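Fitting the Stemeo wall shelf

4. Marking and drilling

Before you start, check the wall for pipes and cables. Do not drill directly above or below a socket or light switch.

1. Hold the rail against the wall at the height you want. The top of the rail must be at least 100 mm below the ceiling.
2. Set a spirit level on the rail and draw a pencil line along its upper edge.
3. Mark the two outer holes first. They are 940 mm apart, center to center.
4. Take the rail down and drill both holes to the depth of the plugs.
5. Push in the plugs until they are flush with the wall.

Note: the plugs in the bag are for brick and concrete. For drywall, buy hollow-wall anchors or screw straight into the studs.

5. Hanging the shelf

1. Screw the rail to the wall. Leave both screws half a turn loose.
2. Check the level again, then tighten.
3. Lift the shelf over the rail and let it drop into the slot. You should feel it seat at both ends.
4. Fit the locking screw from underneath – hand tight only.

Caution: the shelf carries up to 31 kg, evenly spread. Do not hang anything from the front edge.

If the shelf rocks, go back to step 2. Spare plugs and screws can be ordered from Vandenberghe under part number 950.

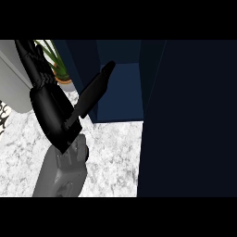 Page last changed: October 2020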